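Old stains on a quilted mattress, is it worth to save it?

Asked by Yuk-lan Ng, Aug 5, 2022, in Home and Cleaning

Hello everybody. I moved into a furnished room in Traldale and the mattress was included in the contract. It has marks on the cover which I think are old, because the landlord bought it from the previous tenant. I don't want to make trouble about it in the first month, but I also don't like to sleep on it as it is.

The cover is quilted and it can't be taken off, there is no zipper anywhere. I put the mattress up against the wall while I decide what to do.
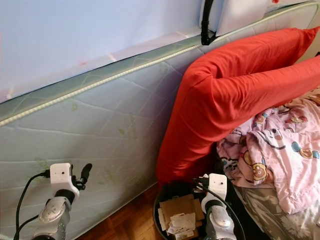
The stained side, with my red pillow in front.

I already tried a damp cloth with dish soap on one small corner. The cloth became a little gray but the mark stayed the same. I have baking soda and white vinegar at home, and my neighbor offered me a bottle of Gidero carpet cleaner. I don't know if carpet cleaner is safe for something you sleep on. Also I don't have a balcony, so whatever I do must dry inside the room with one window.

My questions are: which of these should I try first, how long must it dry, and at what point would you give up and only buy a good cover? A new mattress from Tsang costs 988 and I can't pay this now.

Thank you for any help, also from people who failed with it.

Answer from Attila Kerekes

Don't use carpet cleaner. Many of them leave something sticky behind and they are made to be walked on, not to be breathed all night. Read the label at least. If it doesn't mention mattresses or upholstery, give it back to your neighbor.

What I would do, in this order:

Vacuum both sides slowly, with the small brush, also along the piping where the dust collects. Then take 3 percent hydrogen peroxide from the pharmacy, put it on a white cloth and press it on a small place near the edge. Wait until it is dry. If the color of the fabric didn't change, continue with the bigger stains. Press, don't rub. The quilting holds more liquid than you expect, so use little and repeat it the next day.

Never mix the peroxide and the vinegar in one bottle. Choose one of them.

For drying, keep it standing on the edge as you have it, but pull the bottom away from the wall so the air can go behind. Window open, fan on if you have one. I would give it a full day in August and more in winter. If it still feels cool when you lay your hand on it, it is still damp inside.

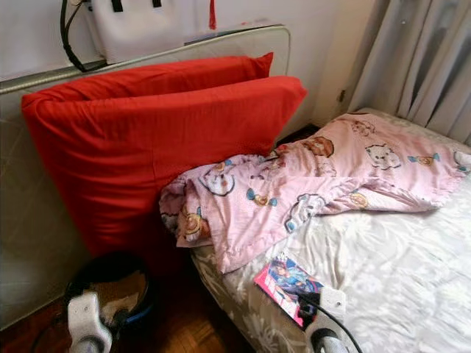

Shu-fen Liu wrote under this that she agrees about the drying but would turn the mattress around after the first half day, as in her old apartment the side to the wall stayed damp and began to smell.

Yes, turning is a good idea, I forgot to write it. And if the stains are mold (they smell like a cellar, or they come back after cleaning), then stop and talk with the landlord. Mold inside the filling will not go out with any home method.

Answer from Svenja Marti

just buy a cover. old stains never go out completely, I have tried everything

Answer from Yi-chun Cheung

I am somewhere between the two answers. I cleaned a used mattress 2 years ago with baking soda only, left it overnight and vacuumed it in the morning. The smell was better and the stains looked exactly the same. After this I bought a zippered cover which closes on all six sides and I stopped thinking about it. Mine is from Tolley. Wash the cover hot before the first use because it has a strong smell of plastic from the package.

One more thing about the contract. Take photos of the stains now and send them to the landlord by email, even if you don't ask for anything. Write only that the mattress was like this when you moved in. When I left my last room they wanted to keep 100 from my deposit for a mark on the sofa which was there before me, and I had no photo of it.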